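Cletent Community Help > Demonstration and Teleoperation

Wrist view tilted in recorded demonstrations — should these be discarded?
Posted by cellimel_lab

Our department is preparing a set of remotely operated demonstrations in the Jiment simulator. The task requires the arm to approach a flat device with a blue display that lies on a dark surface. Of 302 recordings, 219 show a strongly rotated view for part of the approach, and the device appears only at the lower edge.
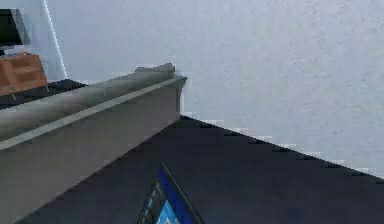

The operators use a hand controller and are instructed to keep the wrist level, but they do not do so consistently. We would prefer to retain the recordings if the training procedure can accept them. Please advise whether they should be removed, corrected or kept.

Marciniak_Support
Recordings of this type should be kept, provided that the camera pose was logged at every step. Please do not rotate the images afterward. The stored arm motions correspond to the view as recorded, and a corrected image will no longer agree with them.

We recommend removing a recording only where the target is absent from every camera for more than 5 seconds. It is also advisable to check the controller's neutral position before each session — a small offset at the start can grow into a considerable tilt by the end of the reach.

benchtwo
Delete them all and record again. We did this with almost 1,393 episodes and the results were better.

cellimel_lab
Thank you both. The camera pose was logged throughout. We will apply the limit suggested by Marciniak_Support and recheck the neutral position before the September recordings. Could benchtwo state whether the operators were also retrained before the second round?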